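Finding a family in the shipping and land records
Speaker notes, local history group talk, Olga Zabala

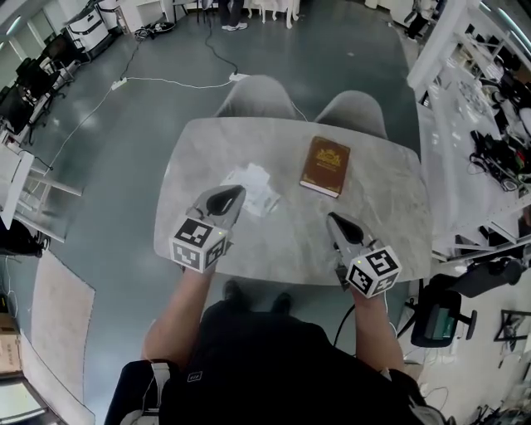

A brown hardcover with a gold emblem on the cover.

Slide 1. Welcome and scope
Introduce myself. I have been working on the Pirkero family for four years, starting with my mother's side. Tonight covers one branch only - the brothers who took up land at Lellmont. Questions at the end, but stop me if you can't hear.

Slide 2. What I started with
A funeral card, a name and a place. The card said "native of Olmedo, aged 38". No year. My aunt was certain he came out alone. He didn't, and I lost a whole winter looking for a single man travelling by himself.
Ask: who here has a family story that fell over once they got to the records?

Slide 3. Passenger lists
Surname turns up as Pirkero, Perkero, Pirkaro and once as Parker. Read the list by age and occupation before you read it by name. The two brothers are entered 11 lines apart, under different spellings, both as labourers. Indexes are made from somebody's reading of somebody's handwriting, so go to the page itself where you can.
Don't spend long here. Most people know this part.

Slide 4. The land file
This is the main part of the talk, allow plenty of time.
Selection of 114 acres, north side of the creek, taken up in the older brother's name. The file includes the application, the inspector's reports, two letters asking for more time to fence, and a neighbour's complaint about cattle. The younger brother witnessed the first letter. His signature is the only one I have found for him.
Read out the second letter in full. It is short. He asks to be excused until December, the harvest having been poor and his wife unwell.
The wife isn't named in the letter. Her name came from the baptism of the second child.

Slide 5. Melow
The rate books show the family leaving Lellmont and a house at Melow in the same name the following year. I had assumed they sold up. The title shows the block was transferred to the younger brother, who stayed on until his death. Rocío Tejada found the transfer for me and deserves the credit.
Point out on the map: creek crossing, school reserve, cemetery. The road has been moved, so the old front gate is now at the back of the paddock.

Slide 6. Still unresolved
Whether there was a sister. Emiliano Rivas has a letter in his branch that mentions "our Ana at the port". I can't find her on the same ship or in the marriages.
The burial of the first child. No headstone, and the early register has water damage.
Abilio Cuesta thinks the family came from a village outside Olmedo and used the town name because it was easier. Probably right, but I haven't seen a parish entry.

Slide 7. Practical notes
Write down the full reference every time, including the ones that gave you nothing. I have looked at around 100 files and searched a few of them twice for want of a note.
Keep the variant spellings on one sheet.
Copy the back of every photograph.

Handout is at the door. Yaowalak Luangrath has the sign-up sheet for the cemetery visit, see her at supper. Wear boots, the grass is long on the western side.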